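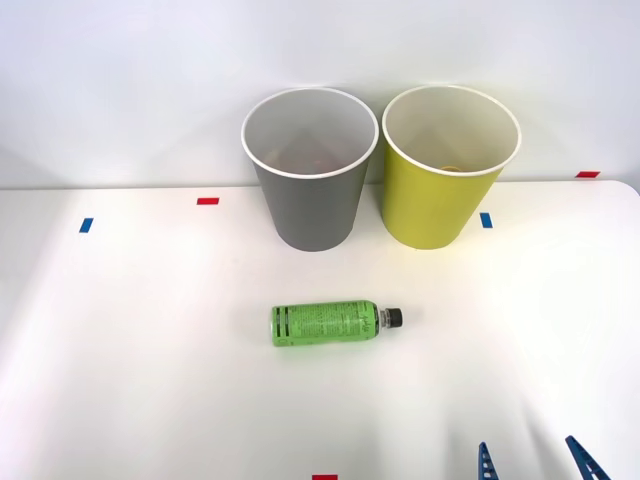 A green bottle on its side, and two bins.

Against the rinsed jar
by Benedita Bastos

When I moved to Prirkirville, the first thing my neighbor taught me was how to wash garbage. She did not call it garbage, of course. She took a jam jar out of my hand, held it under the hot water, scraped the last of the jam with a fork, and peeled the label in long wet strips. It took her the length of a song on the radio. Then she put it in my recycling box and looked satisfied, and I thanked her, and for two years I washed my jars like this.

I want to argue that this was a waste, and that the town should stop asking it of us.

In my mother's house we had a different system. The milk bottles went to the step and the wine bottles went back to Azevedo, the shop on the corner, where the man gave you a coin for each. He never looked inside. If there was a finger of old wine at the bottom, he poured it in the drain and put the bottle in the crate. I carried them up the hill in a string bag that cut my fingers, and I was allowed to keep the coin from one bottle in five. It was not done for the planet. I don't remember that anybody spoke about the planet. It was done for the coin, and because the bottle was a good bottle and could hold wine again.

Now the leaflet comes every March. This year it had 34 instructions. I know because they are numbered, and number 34 is about the lids of medicine bottles. Rinse, dry, remove, flatten, separate. The leaflet is printed by Premiline, the company that collects for the town, and it is written in the voice of a teacher who has been disappointed before. At the bottom there is a warning that a box with "unprepared items" can be left at the curb. Mine was left once. I stood in my slippers at seven in the morning and searched through it like a detective, and found a yogurt lid.

I called them. The young man was polite. He told me that glass from our street goes to a plant where it is broken and melted, and I asked him if a little jam matters in a furnace. He said he would need to ask. He called back the same afternoon, for which I give him credit, and said no, not for the glass, but that rinsing keeps the wasps away from the depot. So it is for the wasps! I have nothing against keeping wasps away, but a quick splash of cold water would do it, and this is a different request from the one in the leaflet.

My objection is not only about the hot water, although I think somebody should add up the hot water. It is that we have moved so much of our good intention to the kitchen sink. A person has a certain amount of patience for these things in a week. If she spends it on peeling labels, she has less of it to ask why the bottle is broken at all, when it could be filled again. Vuneo, the next town on our train line, has had a deposit on glass for a few years. I go there to see my dentist, and near the station there is a shop with crates by the door, and people come with bags and leave with coins. Some of the bags smell terrible. The bottles go back anyway.

I know the answer to this, because I wrote a letter to the town and got it. The crates take space. The small shops don't have staff for counting bottles. The washing must be done somewhere, and the truck must drive there. All this is true, and I don't want to pretend it costs nothing. But we are also paying now, only in a way that does not appear in a budget - my ten minutes, your ten minutes, the gas for the water heater. We have 200 houses in our part of town. I would be happy to see one crate at the end of each street and one summer to try it.

My neighbor does not agree with me. She says rinsing is a habit of respect, and that if people stop washing the jar they will soon stop putting it in the box. Maybe she is right about some people. She still checks mine when she passes, I have seen her from the window, lifting the lid with one finger.

I keep the jam jars for buttons now. The wine bottles I take with me on the train, when I have the dentist.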